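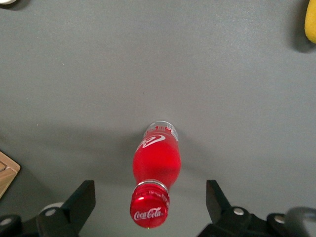 Glenys Te Moana says I should have quit all at once instead of tapering off, and that every week I spend "cutting down" is a week I spend thinking about soda. She left that under the last post and two people agreed with her, so I'll answer it before I get to the rest.

I tried all at once in October. It lasted nine days. I had a headache for the first four and was short with everyone at work for the rest, and then I stopped at the gas station on the Lallton road and bought two bottles and drank one in the parking lot. I don't count that as a moral failure, but I did learn that I'm not built for it.

So this time I went slower. I used to have one with lunch, one at three, and one with dinner, plus whatever happened on weekends. I dropped the dinner one first. It was the easiest, and I slept better within a week, which I should have expected. Then I left the three o'clock one alone for a month before I touched it.

The money surprised me more than the sleep did. I went back through my card statements from Amoah and added up only the lines I was sure about. It came to $324 for the year, and that leaves out vending machines, restaurants, and anything I paid for in cash. I had been telling my wife we couldn't afford to get the back steps fixed. 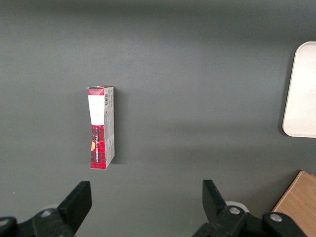

*Tartan box, standing on end.*

What to drink instead is the part people ask about. I don't like plain water much. I know I'm supposed to. Seltzer is fine if it's very cold and has a lot of bite, and it goes flat too fast in the big bottles, so I buy the small ones even though they cost more. Iced tea works if I make it strong and don't sweeten it. I made a pitcher every other night through the spring, and now my son makes it and gets it wrong and I drink it anyway.

Coffee is a problem. When I dropped the afternoon soda I started walking over to Grindance at three, and for a while I had just moved the caffeine from one cup to another. Their medium was keeping me up until one. I order the small decaf now. It tastes like a small decaf. 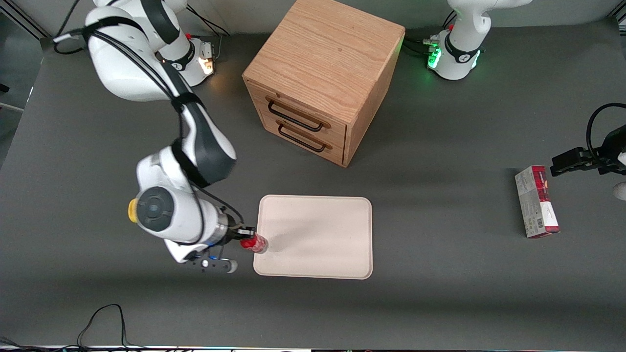 The walk turned out to be worth keeping, though. It's down Main and back along the creek, and it gets me out of the building at the hour when I used to go stand in front of the vending machine. Sharada D'Souza from two desks over comes with me if the weather's decent. We mostly complain about the parking situation in Padness, and they still haven't painted the lines by the library.

I weigh 262, by the way. Someone asked. It was more before, but I didn't write it down, so I can't give you a before and after. My doctor cared more about the blood sugar, and the next test for that isn't until fall.

Where I am today, 2020-06-30: one with lunch, most days. Two days last week I had none and didn't notice until evening. I'm going to leave lunch alone through the summer. Glenys, if I'm still at one a day after that, you can say you told me so in the comments.

The steps are getting done next month. The estimate was $1,391, and that includes hauling off the old wood.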